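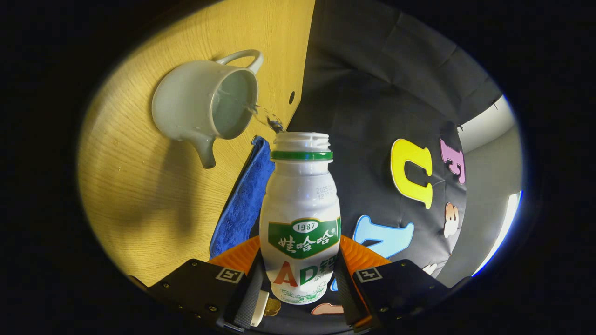 Fig. 4. Pouring water from a white cup into an open bottle

Placing a death notice through Rivum

Rivum sends your notice to the Priststead paper and puts a copy on its own site. The sales page says this takes minutes. Allow an evening.

Before you start, have the full name, the dates and the funeral details written down on paper. The form logs you out if you leave it alone, and the "autosave" has not saved anything for me yet.

1. Sign in and choose New notice. Skip the screen offering the Vallejo package. It costs £69 more and I can't find anything in it apart from a border.

2. Type the name as the family wants it printed. Nicknames go in the second box, or the system treats them as a surname.

3. Enter the dates of birth and death. Check them again on the preview, where day and month sometimes swap over.

4. Write the notice. The limit is 800 characters, spaces included, and the counter is wrong by a few once you use an apostrophe.

Note: There is a button marked Help me write. It gave me "a beloved pillar of the community" for a woman who had moved to the town a month before. Write your own, however plain. 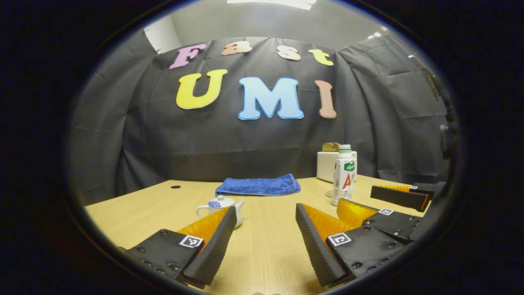
Page last changed: 12/02/2025 by Mireille Awwad

5. Add the funeral home. If yours uses Drorkero for its bookings, the time and place are meant to fill themselves in. Ring the funeral home anyway and read the details out to them.

6. Choose where donations should go, or tick None. Leaving it blank puts up a general "give" link, and I have had no clear answer on who gets the money.

7. Open the preview, and get a second person to read it aloud before you press Send.

Caution: Changes after sending are free online only. The printed notice is fixed once the paper has it, whatever the green banner tells you.

Caution: The online page is described as "permanent". The small print says 12 months, then a yearly fee. Save your own copy of the text and of any messages people leave — the export button does not include the messages.

To take a notice down, see Removing a page.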